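The letter from Sedus came on a Friday's post that had been left in the wrong pigeonhole, so Sandrine Lecomte read it standing up, in the corridor, with her coat on and a bag of marking in her other hand.

Vurnurthorpe School had been shortlisted. There were two schools left in the small schools category, and the other was Randitz, which had won it the last time and the time before. The dinner was on 30 June 2023 at a hotel by the station. Tickets were £91 each. A table of ten came cheaper per head, but she did not have ten people.

She put the letter in her bag and went to teach fractions.

At break she showed it to Ignacio Núñez, the head, in the kitchenette. He read it twice and turned it over to see if there was anything on the back.

"I didn't know we'd entered," he said.

"I entered us. In March."

"What did you say?"

"What we do. The reading mornings. The allotment. I said a bit about science club."

"Did you say about the roof?"

"Why would I say about the roof?"

He shrugged and poured out his tea. The roof over the infants' cloakroom had leaked all winter, and he had written to the county so many times that he now mentioned it without meaning to, the way other people mention the weather. He gave her back the letter.

"Ninety-one pounds," he said.

"Each."

"Does that include wine?"

"Half a bottle between two, I think. It says wine, and then there's a star next to it."

They agreed that two people should go and that it should be the two of them, as nobody else on the staff had asked. The school would pay for one ticket. Ignacio said he would pay for his own. Sandrine said they should split it, and he said no, and she said yes, and in the end the bell went.

In the weeks before the dinner she thought about it more than she wanted to. She had taught at Vurnurthorpe for a long time. There had been 100 children on the roll when she started, and now there were fewer, and every year somebody from the county drove out with a folder and looked at the empty classroom at the end. They were polite about it. They said the word "viable" and drank the coffee. After the last visit Ignacio had gone and moved chairs into the empty classroom so it looked less empty, and later he had moved them back, because they were needed.

She did not suppose a glass trophy would stop anybody closing a school. But it would be harder to do it the same year. There would be a piece in the paper, and somebody would have to answer the telephone.

She bought a dress in the sale and took it back. Then she had her green one cleaned.

The entry had a second part, which she had forgotten. Sedus wanted a short text about the school to print in the programme, with a picture if there was one. She wrote it at the kitchen table over three evenings. The first version was too long and the second sounded like a brochure for a care home. The third said how many children they had, what the village was like and that the river Ene ran along the bottom of the field. She took out the river, then put it back.

"It's good," Ignacio said, when she gave it to him. "You've got 'community' in four times."

"It's what they like."

"Three would do."

She took one out.

On the night it rained. Ignacio drove, because Sandrine's car had something wrong with the clutch, and they got stuck behind a caravan for most of the valley. He was wearing a dark suit that she had seen at two funerals. He had a new tie. She said it was a nice tie and he said his daughter had chosen it, and after that they listened to the radio.

The hotel had put down a carpet between the car park and the door, and it was soaked. Inside, a girl with a list found their names and gave them each a badge and a programme. Sandrine's badge said Lecompte, with a p. She put it on anyway.

They were at table nine, near the kitchen doors, with three people from a firm that sold whiteboards and a married couple who turned out to be governors from somewhere on the coast. The Randitz lot were at table two. They had filled it. They had a banner, a small one, folded over the back of a chair, and one of them was already taking photographs of the others.

"They've brought a banner," Ignacio said.

"I can see that."

"Should we have brought a banner?"

"There are two of us. Who'd hold it?"

The starter was a slice of something pink with toast. The whiteboard people were friendly and wanted to know how big the school was, and when she told them they were still friendly but asked nothing further. The man from the coast said that his own school had been up for this three years running and never got it, and that the trick was to eat your pudding before the speeches, as they always cleared the plates.

A man from Sedus stood up after the main course. He thanked the hotel and the judges. There had been 867 entries across all the categories, he said, and every one had been read. Somebody at the back clapped and then stopped.

Sandrine opened the programme so that she would have something to look at. Vurnurthorpe was near the end, facing an advertisement for minibuses. They had printed every word of her text, even the river.
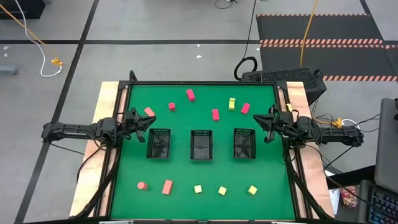
She had never been in for a dinner like this before, and she found she could not read her own sentences, only see that they were there, with a capital letter at the front of each. So she looked at the page before it, where there was a picture. Two black robot arms were reaching in over a bright green table top from opposite sides, one of them with its fingers just above a red block that had tipped to one side, and the other near a pink one. She thought of Year Two and the argument over the bricks, which had gone on from register until lunch. Then the man from Sedus said "small schools", and she closed the programme on her thumb.

He read out both names. He took some time over Vurnurthorpe and got it nearly right. He said the judges had found it very hard, and Ignacio, next to her, put down his spoon.

"Randitz," said the man from Sedus.

Table two got up all together. A chair went over. They had the banner out before they reached the steps, and it was upside down, and a tall boy who must have been a very young teacher ran round to turn it. Their head was a woman in a blue jacket. She took the glass thing in both hands and said into the microphone that they had not expected it, and then she said thank you to a great many people by their first names.

Sandrine clapped. She clapped for as long as anyone else did. When she sat back her pudding had gone.

"I've got yours," Ignacio said. He had moved it behind the water jug. It was a lemon tart, a bit small. She ate it while they gave out the prize for school meals.

They didn't stay for the band. In the cloakroom there was a queue, and the woman in the blue jacket was in it, just in front of them, on her own, with the trophy under her arm like a loaf. She looked at Sandrine's badge.

"You're Vurnurthorpe," she said. "You're the one with the river."

"Yes."

"We've had the letter," the woman said. "From our county. It came at Easter. They're putting us in with the big school in the town." She gave her ticket to the man at the counter. "I haven't told that lot. I thought they could have tonight first."

Sandrine did not know what to say. She said she was sorry. Ignacio said he was sorry too, and then he asked whether they had had trouble with the roof.

"No," the woman said. "The roof's very good. They did it two years ago." Her coat came over the counter and Ignacio held the trophy while she put it on. He passed it back to her carefully, with the name side up.

It had stopped raining. They walked to the car round the edge of the wet carpet. On the way home there was no caravan, and they did the valley in half the time. Ignacio drove with both hands on the wheel and did not put the radio on.

"I'll write to the county again," he said, after the bridge.

"About the roof?"

"About the roof. And I'll say we were shortlisted. I'll put it in the first line."

"Put it in the second," Sandrine said. "Put the roof first."

He thought about that as far as the turning. She had the programme on her knee and her shoes off. At the school he slowed down, though her house was another mile, and they both looked over the wall to see whether anybody had left a light on. There was one, in the infants' cloakroom. He pulled in and went to switch it off, and she waited in the car with the door open.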